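Naltside Games Room - Set-up Guide, Section 3: Table Games
September - Binta Igwe

3.1 Before you start
Covers the marble-top table in the alcove (the one with the animal wallpaper). Card tables are in section 4, ask Judite Bastos if you can't find it.

CAUTION: Marble marks. No drinks on it, no wet cloths left sitting. Juice and vinegar cleaners are worst - they etch and it won't polish out.

3.2 Clearing the top
1. Everything off. Chips in the tin, boards folded, odds and ends in the grey tub.
2. Wipe with the soft cloth, warm water, one drop of dish soap. Then dry cloth straight after.
3. Check the walls while you're there. Wallpaper scuffs at elbow height. Pencil eraser gets most of it, gently. If the paper is lifting leave it and tell Benedikt, don't glue.

3.3 Checkerboard
1. Folding board lives on the Gostmont shelf, hinge side down.
2. Open it flat on the table, don't force. Hinge is stiff in cold weather.
3. Goes up the back left, near the wall. Bit of an angle is fine.
4. Pieces stay in the bag untill someone wants a game.

NOTE: Light square at each player's right hand. People get this wrong every week.

3.4 Chips
1. Sort by the number printed on them. 20s and 500s are the ones that wander.
2. Put 100 in the tin for each session. Short? Write it on the sheet, keep going.
3. Chips used as markers go along the front edge, flat, number up.

CAUTION: Chips are a choking size. Wednesday mornings when the little ones are in, tin stays on the top shelf - no exceptions.

3.5 Small pieces
1. Soft bits and small figures come out last. Spread them, no piles.
2. Anything that stands up goes to the right side, away from the board, so it doesn't get knocked during a game.
3. Leave the middle for whatever is being used at the time. 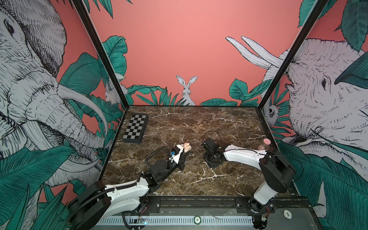

3.6 Packing up
1. Small pieces first, into the grey tub. Lid on.
2. Chips back in the tin, count, sign teh sheet.
3. Fold the board, back on the shelf.
4. Dry cloth over the marble again. Lights off by 6.

Missing pieces - see Seo-ah Cha at the front desk.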